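Presupuesto de equipamiento para robots de servicio doméstico

El presupuesto de equipamiento para robots de servicio doméstico es el documento en el cual una organización estima los gastos de compra, instalación y mantenimiento de uno o varios robots destinados a tareas de la casa, como recoger residuos, ordenar superficies o transportar objetos ligeros. Se utiliza sobre todo en empresas de gestión de apartamentos, residencias y centros de ensayo. Se distingue del presupuesto de automatización industrial porque el lugar de trabajo no se construye para la máquina y los muebles quedan, en general, donde estaban.

Contenido

1 Origen del término
2 Definición de la tarea
3 Partidas habituales
4 Planificación del espacio
5 Compra y alquiler
6 Críticas
7 Véase también

Origen del término

La expresión se difundió con el manual interno de la empresa Ondeck, redactado por Kanchan Kanaujia y Warrick Halliday para el complejo de apartamentos Wurnenside. El manual proponía calcular primero el coste de una tarea completa y después el precio de la máquina. Antes de este manual, los administradores de Wurnenside pedían ofertas solo por el robot, y los accesorios se pagaban con el dinero de reparaciones generales.

Definición de la tarea

La primera parte del presupuesto describe la tarea con sus objetos y sus movimientos. En la recogida de residuos de un salón se separan normalmente dos operaciones: tomar los objetos que están sobre la mesa y manejar el recipiente donde se depositan. La segunda suele recibir menos atención en las ofertas de los proveedores, aunque una bolsa de plástico cambia de forma cuando se toca y los dedos de la pinza deben situarse cerca de su boca.
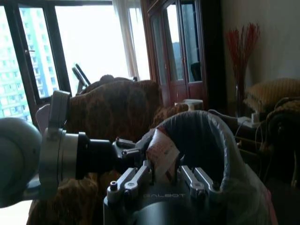
Por este motivo, Halliday recomienda que el comprador solicite una demostración con el mismo tipo de bolsa que se va a usar cada día. También pide que el proveedor indique por escrito qué pinza está incluida en el precio y cuánto cuesta un juego de dedos de repuesto. En la lista de Ondeck, los materiales de prueba aparecen en una línea propia – bolsas, vasos de papel, pañuelos, botellas vacías – y se renuevan cada mes.

Partidas habituales

El manual de Ondeck divide los gastos en 4 grupos:

Adquisición: robot, brazos, pinzas, cargador y transporte hasta el edificio.
Adaptación: toma eléctrica, protección de muebles, señalización y revisión de las alfombras.
Operación: horas de supervisión, electricidad, materiales de consumo y limpieza de la máquina.
Reserva: piezas de recambio, reparación de daños en la vivienda y devolución del equipo.

La reserva es la partida más discutida. Tyson Simard, responsable de compras en el edificio Ashby, la calculó para su primer contrato en 927 euros por vivienda, sin contar los daños en muebles antiguos, que estaban cubiertos por otro seguro. En el segundo contrato la cantidad se mantuvo, pero el supervisor pasó a figurar en la partida de operación.

Planificación del espacio

Antes de firmar el pedido se visita la vivienda y se toman medidas de los pasos entre muebles, de la altura de las mesas y del grosor de las alfombras. Los cables a la vista se anotan aparte. Un salón con sofás alrededor de una mesa baja grande exige comprobar hasta dónde llegan los brazos desde cada lado, y esta comprobación puede cambiar el modelo elegido. Ewan Tomoana, técnico de Ashby, prevé para la visita más de 89 minutos por vivienda – el tiempo incluye un ensayo corto con el cubo de basura del propio piso.
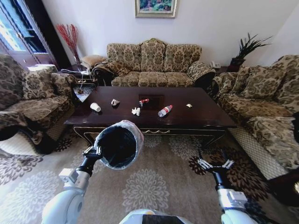
Robot de dos brazos con un cubo de basura sujeto por el borde, ante una mesa con residuos ligeros.

El recipiente se presupuesta junto con el robot cuando este tiene que sujetarlo. Se consideran el borde, el peso con la bolsa puesta y la posibilidad de inclinarlo. Si un brazo queda ocupado en sostener el cubo, la recogida depende del otro, y el tiempo de trabajo se estima según esta condición.

Compra y alquiler

La compra directa es frecuente en los centros de ensayo, donde el equipo trabaja casi todos los días. Las empresas de apartamentos prefieren a menudo el alquiler con mantenimiento incluido. En Kedenwood se firmó un alquiler de ocho meses con opción de compra, y la cuota se descontaba en parte del precio final. El contrato empezó en octubre, cuando había menos viviendas ocupadas y era más fácil reservar salones para los ensayos.

Críticas

Huia Mahuika considera que el método de Ondeck da demasiado peso a una sola tarea y que un presupuesto hecho para la recogida de residuos sirve poco si después se pide al robot doblar ropa. Simard respondió a esta crítica con una hoja común para varias tareas, en la cual la adquisición se reparte según las horas previstas de cada una. La hoja se utiliza en Ashby y, con algunos cambios en la partida de reserva, también en Kedenwood.

Véase también

Robot de servicio
Pinza robótica
Coste total de propiedad
Mantenimiento preventivo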